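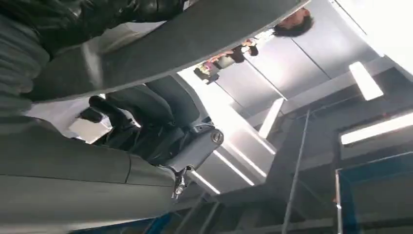 Room Fitting Assistant, Drurkham site
Reference 3166

Kourkoulas fits out and maintains interior rooms for office and workshop tenants. We are hiring one full-time assistant for the wall panel and lighting crew at Drurkham. The post starts in December.

Duties

Remove, clean and refit wall panels. Check the seams between panels for gaps and record the results by panel number. Replace overhead light fittings under the direction of the crew lead. Measure light levels at desk height and at the wall, and adjust fittings where glare is reported. Keep the parts store in order and count stock at the end of each week.

Most work is done while rooms are in use. The assistant agrees access times with the people working there and leaves walkways clear.

Requirements

Two years of work in interior fitting, building maintenance or a similar trade. Able to read a floor plan and a wiring schedule. Able to work from a platform and lift panels with a second person. Experience with the Prolletti rail system is useful; training takes five days and is paid.

Terms

Day shift, 10 paid days of training in the first year, tools and work clothing supplied. Travel to the Gindimetti building is required twice a month and is paid as working time.

To apply

Send a resume and the names of two references to the Kourkoulas hiring office, Room 1228, Drurkham. Quote the reference above. Applications close Sun 17 October.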